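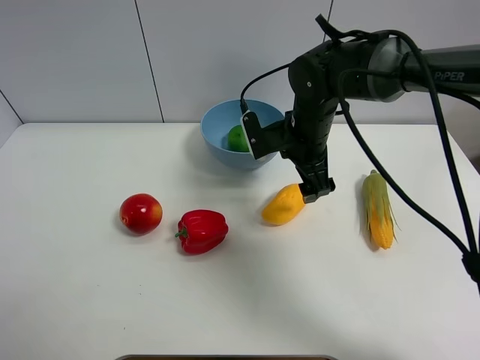 3. Mise en place de la dînette « Primeur » Prallstead

Le coffret s'utilise sur une table stable et dégagée, à hauteur d'enfant. Prévoir une nappe antidérapante si le plateau est très lisse.

3.1 Avant la première utilisation

1. Retirer les liens et les étiquettes de chaque pièce.
2. Laver le bol bleu clair à l'eau tiède savonneuse, puis l'essuyer.
3. Passer un chiffon humide sur les fruits et légumes. Ne pas les immerger.
4. Laisser sécher à l'air libre pendant 14 heures.

Attention : ne pas mettre au lave-vaisselle. Température maximale de l'eau : 54 °C.

3.2 Disposition de départ

1. Placer le bol au fond de la table, l'ouverture vers le haut.
2. Poser la pomme rouge et le poivron devant le bol, couchés, en laissant un petit espace entre les deux.
3. Mettre l'épi de maïs à l'écart, du côté de la main la plus habile de l'enfant.
4. Déposer le fruit vert dans le bol. Il sert de modèle pour la consigne « dans le bol ».
5. Demander à l'enfant d'y ajouter le fruit jaune, puis de nommer ce qui reste sur la table.

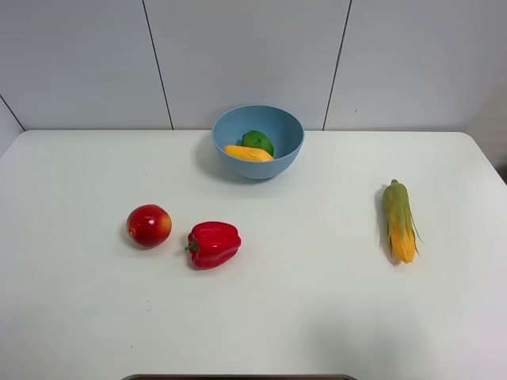

6. Poursuivre avec les pièces rouges, une à la fois. Si une pièce roule, la remettre à sa place avant de donner la consigne suivante.

Note : une partie dure nearly 5 minutes avec un enfant seul. À deux, chacun joue à son tour et l'adulte garde les consignes.

3.3 Variantes

Par couleur : demander toutes les pièces rouges, puis les vertes. Le bol est vidé entre deux couleurs.

De mémoire : l'enfant ferme les yeux, l'adulte retire une pièce du bol et la cache sous un torchon.

3.4 Rangement

1. Vider le bol et vérifier qu'aucune pièce n'est tombée sous la table.
2. Ranger l'épi de maïs à plat au fond du coffret, les pièces rondes par-dessus.
3. Fermer le couvercle sans forcer.

Attention : remplacer toute pièce fendue. Ne pas recoller.

Pièces de rechange : Alhassan, service des accessoires, à l'attention de Quyên Ông. Indiquer la référence inscrite au dos du livret.

Livret révisé le 9 mai 2018.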